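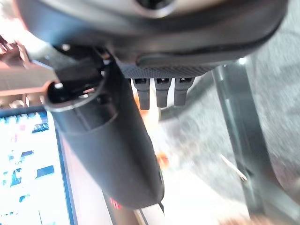 Underside of a gripper housing, with a monitor at left and carpeted floor behind.

Prulora plans to buy 2 more robot units for its Ostotville site, according to an equipment plan released in January. The plan sets aside 133 hours for setup and 800 hours for operator training. Spare hands, wrist cables and floor tape are listed under a separate budget line.

Barrett Dvorak, who drew up the plan, put the work area at 1,244 square feet. Bids from Villaseñor and Prunora are under review. Both cover delivery and first-year service; only the Prunora bid includes replacement grippers.
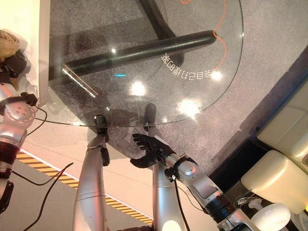

Will the new units be leased or purchased?
The plan calls for outright purchase, with service billed once a year. Somtochukwu Bashir of the purchasing office said a lease was priced and dropped over its minimum term.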